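Car hit while parked, other driver's insurer wants to use its own repairer
Posted in: Motoring > Crashes and Claims
Tags: not at fault, smash repairs, hire car

Posted by gearstick_lou

My hatch was parked on the street in Endthorpe when a ute reversed out of a driveway and went into the passenger side. The driver left a note and has been decent about it. He has admitted fault in writing and given me his claim number.

Damage is both left doors, the sill and the rear quarter panel. The back door opens but you have to lift it to get it shut. The car is 11 years old and I only have third party property cover, so my own insurer doesn't want much to do with it.

His insurer rang and said I have to take the car to their assessment centre in Clarkton, and that one of their approved shops will fix it. I would prefer to use Aguiar Panel and Paint, who have done work for me before and are 3 streets from my house. The woman on the phone said that was "not an option under the policy".

Is that right? It isn't my policy. Also, can I get a hire car out of them? I drive to work and there's no bus before 7 am. And what happens if they say it's a write-off? Similar cars are advertised for a fair bit more than I think they would offer me.

Posted by tappet

Had a similar one in June. The repairer clause in his policy is between him and his insurer. You never signed it. Your claim is against the driver for the reasonable cost of putting your car back the way it was, and his insurer is paying on his behalf.

What I did, in order:

Photographed everything in daylight, including the odometer and the good side of the car, so there was no argument later over old scratches.

Got two itemised written quotes. Itemised matters. One shop gave me a single figure with "repair LHS" next to it and the insurer wouldn't look at it.

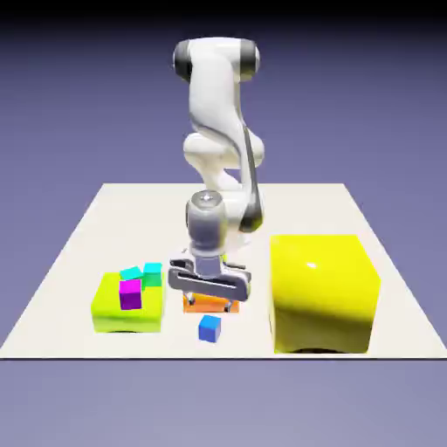
Sent a letter of demand to the driver, with a copy to his insurer. Keep it to one page. Date and place of the crash, why he is at fault, the amount, both quotes attached, and a date to pay by. The community legal centre websites have a template.

Let their assessor look at the car, but at my place. They are entitled to see the damage before they pay for it. I didn't have to drive across town for that, and with your back door I wouldn't be driving it to Clarkton either. If the door won't latch properly it may not be roadworthy.

They took 18 days to agree to the higher quote less $400. I could have argued but I took it. Don't authorise the repair until you have their agreement in writing, or you can end up chasing the shortfall yourself.

On the hire car, you can generally claim the reasonable cost of a replacement while yours is off the road if you have a need for one. Getting to work is a need. Hire something the same size or smaller and keep the receipts. Be careful with the credit hire companies who say it costs you nothing. Read what you sign, because some of those agreements leave you liable if the insurer won't pay the full daily rate.

Posted by WagonDriver

just let them fix it. my mate mucked around with quotes for ages and ended up at the approved shop anyway and it was fine. colour match was good

Posted by m_sills

Agree with tappet on most of it. A few things to add about the write-off question.

On an 11 year old car with quarter panel and sill damage, it's a real possibility. The quarter panel is welded on, so it's a lot more labour than a door. If the repair cost comes out above the market value less salvage, they will usually offer you the value and not the repair.

You don't have to take the first number. Find ads for the same model, year and transmission with similar kilometres, and save copies with the asking prices showing. Use dealer and private ads. Add receipts for anything recent such as tyres or a timing belt. I did this with a Tarno wagon and they came up on the second letter.

If you want to keep the wreck, ask before you accept, and check whether it will go on the written-off vehicles register in your state. A repairable write-off needs extra inspections before it can be registered again, and in some states you can't re-register one at all except in limited cases.

Also ask about the unused rego. Whether you get it refunded depends on who ends up with the car and who hands in the plates.

Posted by gearstick_lou

Thanks all. Aguiar can do an itemised quote tomorrow morning and I'll find a second place after that. Will leave the car where it is for now.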